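People wanted to steer a simulated gripper – paid sessions, June 2020

Short version: we need people to put gears together by remote control, in simulation, from home. No robotics background needed. Decent hands, some patience. Details below, please read to the end before writing.

## What it is

Project is called Dretia. We're teaching an assembly policy from human demonstrations. You drive a two-finger gripper, pick up a part, bring it to where it belongs, let go. We record everything you do with the controller and the model learns from that. Good runs and bad runs both go in, so please don't restart every time you fluff one.

First round was in January, on the real arm in the Stusby lab. That worked but was slow and only one person could sit at it. Now it's all in the simulator, you log in and go.

## What you'd be doing

Each session is 70 minutes, with a break whenever you want one. Four sessions per person, spread over two weeks if possible. One practice session before that, also paid, doesnt count towards the four.

Most of the job is gears. Toothed gears with a small rectangular hole in the middle, bigger pulleys, a small assembly you have to work close to without knocking it. The view is from the gripper and it's greyscale. Parts are white, fingers are black. It's plain and you get used to it quickly, though the gaps between parts can be very tight and judging depth takes practice. Go slow near the other parts. Slow is fine.

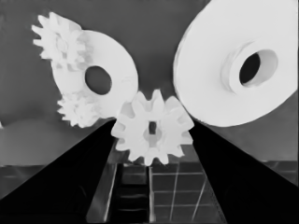
## Who we want

- 18 or over
- Can use both hands on a game controller, or one hand on a 3D mouse (tell us which, the set-up is different)
- Eyesight fine for screen work, glasses no problem
- Laptop or desktop from the last few years, wired internet if at all possible
- Able to follow instructions in English

Left-handers very welcome – we had hardly any in January and it shows in the data.

Would be nice, not needed: model making, watch or bicycle repair, sewing, dentistry, anything fiddly. Gamers fine too but be warned it's not a game, there's no score.

Not suitable if you get motion sick from camera movement. The view swings about when you turn the wrist.

## Pay

248 euros for the full set, paid by bank transfer after the last session. Drop out part way and you get paid for what you did. We post you the controller if you don't have one, you post it back, label's in the box.

## What we record

Controller input, gripper position, the simulated camera view, timings. No webcam, no sound. Your name is kept apart from the recordings and you get a number. You can ask for your runs to be deleted up until the data set is frozen, Anjani will tell you the date when you sign up. Consent form comes with the joining email, please actually read it.

We're after 600 usable demonstrations in total so places go until we've got enough.

## How to apply

Email Anjani Osman at the Dretia desk, subject line "gear sessions". Put in:

1. Name and which country you're in
2. Left or right handed
3. Controller or 3D mouse, and whether you own one
4. What computer, what internet
5. Evenings, daytimes or either

No CV please. Two or three lines about yourself is plenty.

Anjani answers most things. Technical questions (drivers, lag, will it run on my machine) go to Rin Shimada. Complaints or anything about consent to Teresa Brzozowska, who runs the project.

Slots go up on the booking page as soon as Rin has the second server running, should be this week. If you took part in January you can apply agian, just say so in the email. You'd skip the practice session.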